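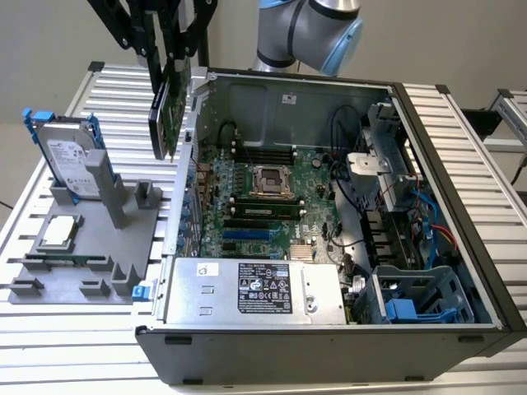
Card task, second session - Sunday, Satstead bench

Goal for the day was more examples of the expansion card going in and coming out of the tower. The set we have so far is lopsided. Nearly all of it is the card going in, from the same approach height, with the case in the same spot. The Vimix model trained on that does fine until the case moves a little, and then it presses the card into the slot edge and keeps pressing.

Plan was 11 runs per start position, 3 start positions, case shifted between them. Ivon config file is the same as last time except for the gripper speed, which I dropped one notch for the last part of the approach. Teleop from the left chair. I did the driving for the whole session so the style should be consistent, for better or worse.

Setup check before the first run:
Side cover off, tower flat, power supply toward the front of the table.
Parts fixture to the left of the tower, pushed up to the tape.
CPU stays in its pocket all day. Socket stays open. We are not recording CPU placement in this batch, so don't label any of these as partial CPU runs.
Hard drive upright in its slot. Same rule.
Fixed camera and wrist camera both writing before the arm moves. Check the file sizes, the green light on the recorder means very little.

Position one went quickly. All 11 usable. I paused above the board on most of them to line up the fingers, and those pauses are in the recordings. I left them in. If they turn out to hurt training we can cut them by joint speed later, but we can't put them back.
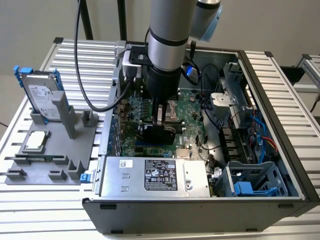
Fingers down in the case, drive and CPU parked in the fixture.

Position two was slower. With the case moved, the wrist comes closer to the drive cage on the way in and I kept taking a wide path around it. The wide path is safe but it is also a habit, and the model will copy it. For the last few runs I made myself come in straighter. Marked 3 runs as bad: two where I let go too early and one where I bumped the case and it slid on the rails. Keep the bumped one in the failures folder, since Quintero wants failures with a clear cause.

Notes on labeling while I remember:
"Grasp" starts when both fingers touch, not when they begin to close.
"Insert" starts at first contact with the slot.
"Release" ends when the fingers are clear of the card, even if the arm hasn't started back up.
Re-grasps get their own label. Last time they were folded into "grasp" and we got some very long grasps.

Position three is short. I only got 8 runs before the wrist camera dropped frames and I had to restart the recorder. Those 8 are good. The remaining 3 are carried over to next session, same start position, and I taped the table so the case can go back where it was.

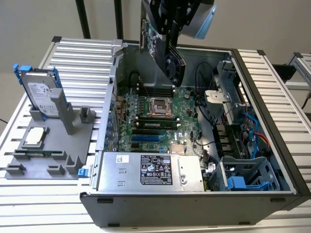
A comment left on the shared sheet, unsigned, says the start positions are still too close together and that shifting the case by a hand's width won't teach the model much. Suggests turning the case a few degrees as well. Fair point. I held off on turning it because the fixed camera would need its check redone, but the check takes 9 minutes and I've spent longer than that arguing with myself over it. Will turn the case next time.

The same comment asks whether the pauses are on purpose. See above.

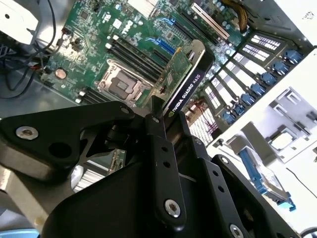 Wrist camera review, done after the arm was parked. I went through the footage at double speed, looking for spots where the model would have nothing to go on. The bad stretch is the carry, once the card is over the board. The fingers and the linkage plate take up most of the lower half of the view, and the card covers part of the rest. What stays readable is the row of blue retention clips along the expansion covers, and the blue slots themselves. That is good news for the straight approach, as the clips give a line to steer by even when the card is in the way. The K620 lettering on the shroud is also sharp enough to tell which way up the card is being held, so I'm adding an orientation tag to each run. It should be quick to do by hand for a batch this size.

To do before next session:
Swap the wrist camera cable and see if the dropped frames go away.
Redo the fixed camera check with the case turned.
Finish position three.
Go back through the old batch and split out the re-grasps.
Start recording removals. I got none today.

Raw files are on the Satstead drive under September, folder card_b. Not trimmed yet.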